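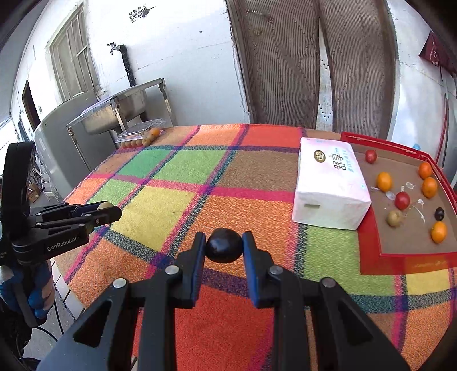 # Chapter 4: Pacing the Long Swim

If you have worked through the first part of this book at the pool, you already know how to hold a steady stroke for a good while, and you may even be a little proud of it (you should be!). Open water asks for the same stroke and a different kind of patience. There is no wall to push off from, no black line to follow, and no clock at the end of the lane telling you that you went out too fast.

Most new distance swimmers do go out too fast. The Skorna Lake crossing, which we will come back to all through this chapter, is a good place to watch it happen. The start is crowded, the water is cool, everyone has been standing on the beach since breakfast, and the first stretch out to the Feltard buoy gets swum as though it were a sprint. By the second buoy the stroke has gone short and choppy, and the kick, which should be doing very little, is doing far too much.

## What pace means without a wall

In the pool you measured pace by time per hundred yards. On a lake or in the ocean, wind and current make that number slippery, so we will lean on two other measures: how many strokes you take per minute, and how hard you are breathing. Breathing is the one to trust first. If you are gasping for air on every stroke early in a long swim, ease off, let the group go, and settle in. You will see many of them again.

We will also borrow the Mirzaei scale, a simple effort scale used by the Cemutby Masters club in its Saturday lake sessions. It has only four levels, from "floating along" to "racing for the beach," and for nearly all of a long swim you want to be at level 2.

## Before you read on

Find your notes from the timed swim in Chapter 3 and keep them beside you. You will need your stroke count and your resting breath count for the first exercise, and it helps to have a pencil handy, as the pace table on the next page is meant to be filled in, crossed out, and filled in again as the season goes along.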